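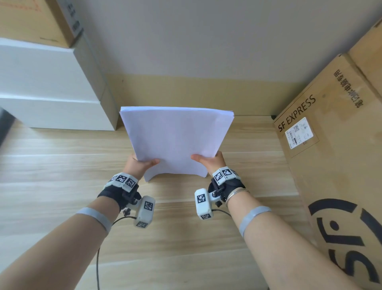
Paper, Drawers and Other Small Jobs: Can a Machine Do Them Yet?

Final report, household automation project, Priltstead

1. What we wanted to find out

Our group was asked to pick a chore and report on whether a machine could take it over today. Most groups picked vacuuming or dishes. We picked putting away paper. It sounds easy, and that was the reason we chose it. Every home and every small shop has a pile of paper that has to go from one place to another, and we had not seen a product that does it.

We split the chore into four parts: pick up a stack, square it, open a drawer, and lay a sheet or a stack inside. Then we looked at how people do each part and at what the two arms we had access to could manage.

2. Why paper is hard

A box keeps its shape when you grab it. A stack of paper does not. Hold a thick stack upright by its sides and the lower edge curls, and a corner can droop and push outward. The person holding it puts thumbs on the front and fingers behind and squeezes just enough. Too little and the middle sheets slide out. Too much and the stack buckles.

The amount of squeeze also depends on how many sheets there are. We bought a pack of 300 sheets and split it into smaller stacks for testing. A person given a stack of unknown size adjusts in the first moment of lifting. Our program had to be told the thickness ahead of time, and when we told it wrong it either dropped the stack or creased it.

Single sheets were a different problem. A sheet lying flat on a smooth surface has almost nothing to grab. People drag it to an edge, or wet a finger, or push it until it bows up in the middle. The Warnar arm has flat rubber pads and could do the drag to the edge if the edge was close by. It could not do the others.

3. How we learned from people

We did not write every motion by hand. Movements were recorded from a person wearing a tracker on each wrist, with square black-and-white codes on the housings so that software could work out where each hand was and how it was turned. The recordings were then turned into paths for the arms.

The trackers follow the wrist well. They say much less about the fingers, and in paper handling the fingers do most of the work. This was the largest gap in our method. Two recordings could look nearly the same at the wrist while one person was pinching and the other was hooking a finger over an edge. We should have planned for this in September and did not.

4. Drawers

Drawers went better than paper. A drawer moves in one direction, and it has hard edges. The usual advice for a robot is to find the handle, grip it and pull straight back.

People do not always bother with the handle once the drawer is open. They take the top of the front panel in one hand and the side wall in the other
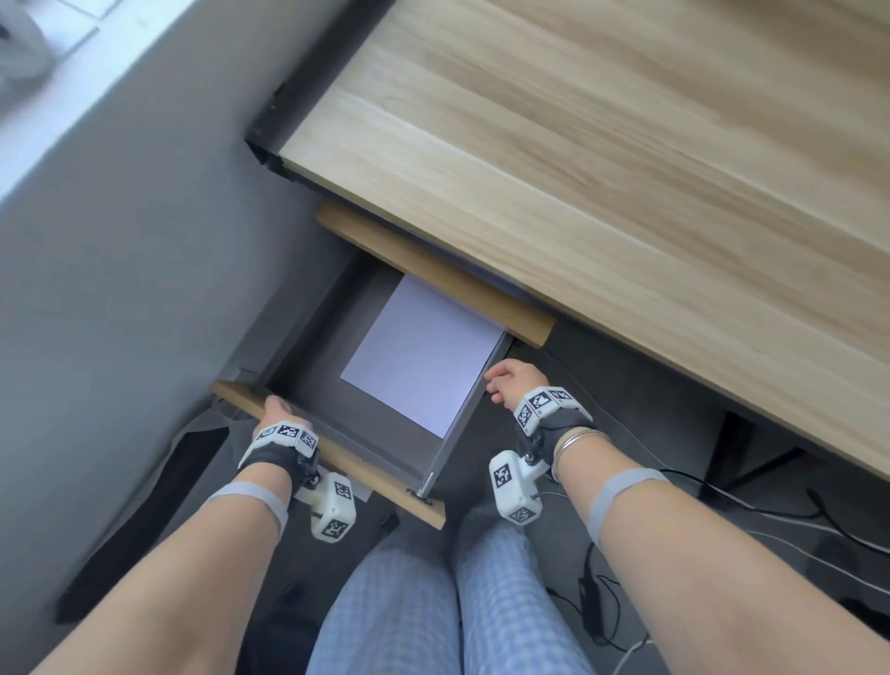
and steady it from two places, which helps if the rails are stiff or the drawer wants to twist. We tried to copy this with both arms. It worked on the Ostrowski cabinet in the lab, where the rails are new. On an older desk the two arms pulled slightly out of step and the drawer jammed. A person feels that and eases off. Our arms kept pulling until the force limit stopped them.

Height was another issue. A drawer that hangs right under a desktop leaves a narrow space for a gripper, and the back half is hard to reach without hitting the desk edge. We ended up opening the drawer as far as it would go every time.

5. Results

We ran 90 trials on the arms, spread over the four parts of the chore. Opening a drawer was the most reliable. Laying a stack in an open drawer was next – it did not have to be neat, only inside. Squaring a stack was poor. Picking a single sheet off a flat surface failed in 25 trials, more than any other part.

We did not get a full run from start to finish without someone stepping in.

6. What this means for a home or a shop

The shop owner we talked to in Ukstead files delivery slips at closing time, and said it takes a few minutes. At our speed the arms would need most of the evening, and somebody would have to stand next to them. For that kind of job a machine is not ready. A print shop that moves full stacks of one size between fixed trays is a better case, and we think it could be done now with a gripper made for it.

7. If we did it again

We would add finger sensing first. We would also test with mixed paper, including receipts and folded letters, because clean new sheets are the easy version. The force limit on the drawer pull should be set lower, and both arms should share one controller – ours ran on two, and we lost a lot of time to that.

Recordings, trial notes and the gripper drawings are in the project folder in room 1001.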